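Troten hatte dreißig saubere Durchläufe bestellt, und Ximena Henríquez saß am Sonntag allein in Iltberg und lieferte sie.
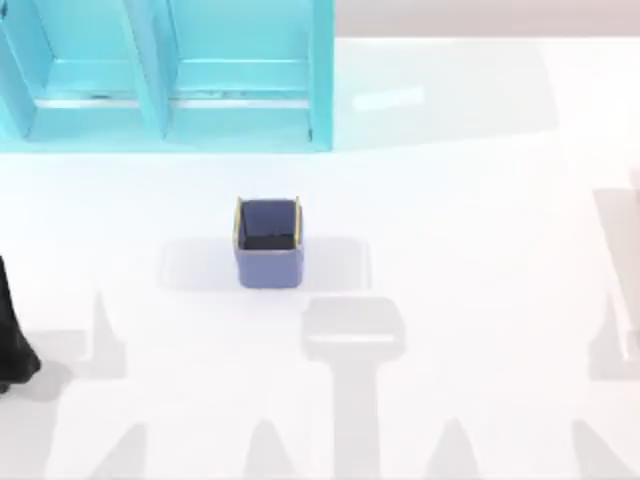
*Zuletzt geändert: 22. Januar 2023*

Die Kiste war blau, das Regal türkis und leer, der Tisch so weiß, wie in Iltberg noch kein Tisch gewesen war. Daraus sollte Tutum lernen, wie man Ordnung hält. Ximena führte den Arm, verwarf sieben Versuche und fing wieder an.

»Es lernt deine Hand«, hatte Quezada am Telefon gesagt.

Meine Hand zittert, dachte sie. Lernt es das auch? 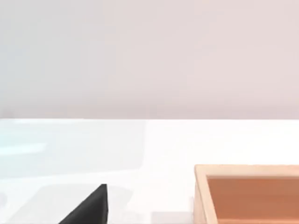 *Leere Holzkiste, Durchlauf 3*

Sie schaute lange auf die Wand dahinter. Keine Steckdose, kein Fleck, kein Nagel — wer hier aufwuchs, musste eine Küche für einen Unfall halten. 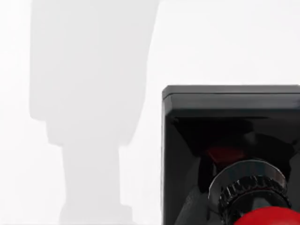 Ximena glaubte nicht an Beispiele. Ihr Vater hatte ihr dreißig Mal gezeigt, wie man einen Fisch ausnimmt, und sie konnte es bis heute nicht. Sie zog die Ansicht näher heran, bis fast nur noch Schwarz und Weiß übrig war und unten in der Ecke eine rote Kuppe, glatt wie ein Bonbon. Die gefiel ihr. Sie speicherte den Durchlauf als »sauber« und ging Kaffee holen.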